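Robot cell tech wanted, part time to start (could grow, I hope it does)

Hi, I'm Debora Dal Bello and I run the one-arm cell at Drurkley. We're a small shop, and I've been setting up, cleaning, fixing and fussing over this thing pretty much alone. I need a second pair of hands. If you like machines and don't mind writing down what you did to them, keep reading!

The cell is one Franka Emika arm with the two-finger gripper, working over a table. We also keep a simulated copy of it, and you'd look after both. Every change gets tried in the sim first - new grasp height, new home pose, whatever - and then on the real arm at slow speed. Half the job is keeping those two in agreement. When somebody moves the base plate 3 millimeters and doesn't tell anyone, the sim is suddenly lying to us, and I'd like you to be the person who catches it before I do.

What a normal week looks like: Mornings you bring the arm up, run the joint check and read through the log from the night before. You wipe down the fingers and look at the pads. We swap pads every 200 hours whether they look tired or not (I used to go by eye and I was bad at it). Then it's grasp tests, mostly small objects picked up off the tabletop, and you tweak force and opening width until they stop slipping. Afternoons are for whatever broke. Cables, usually. There's one cable run near the elbow that I have rerouted more times than I want to admit, and if you have ideas about it I will buy you lunch.

Lino Sanna does our sim scenes, so you won't have to model furniture from scratch. You will have to open his files, shift things, check that the collision shapes match, and tell him politely when a table is too low. He takes it well.

You'd be a good fit if you've worked on any kind of arm before, at a job or at school or in your garage. Some Python. Comfortable with a torque wrench and a multimeter. Able to stop the arm first and ask why second. I don't care about degrees. I do care about notes, because our maintenance log is up to 119 entries and the early ones (mine) are terrible.

Hours are three days a week, we're flexible on which ones, and the schedule gets looked at again in May. You need to be on site for the real arm, but sim days can be done from home if your computer can take it. Pay depends on experience and I'll tell you the number in the first call, so you don't have to sit through two interviews to find out.

To apply, send me a short note and one story about a machine you fixed, or tried to fix. The failures are fine, I learn more from those anyway. Please get it to me by Monday, August 10, 2020. No cover letter needed. If we both like the first call, you come in for an afternoon with me and Rodrigo Neves, who handles our safety sign-offs, and we'll do a pad swap and a restart together. You'll be paid for that afternoon.

Oh, and for the sim side, you'd be opening scenes like the one at the bottom of this page pretty much daily.

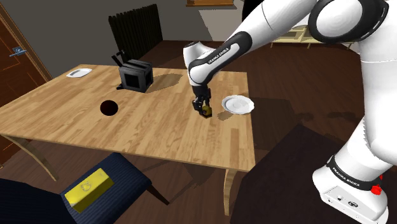 Questions are welcome before you apply - just put "cell tech" in the subject line so I spot it, and give me a day or two to write back.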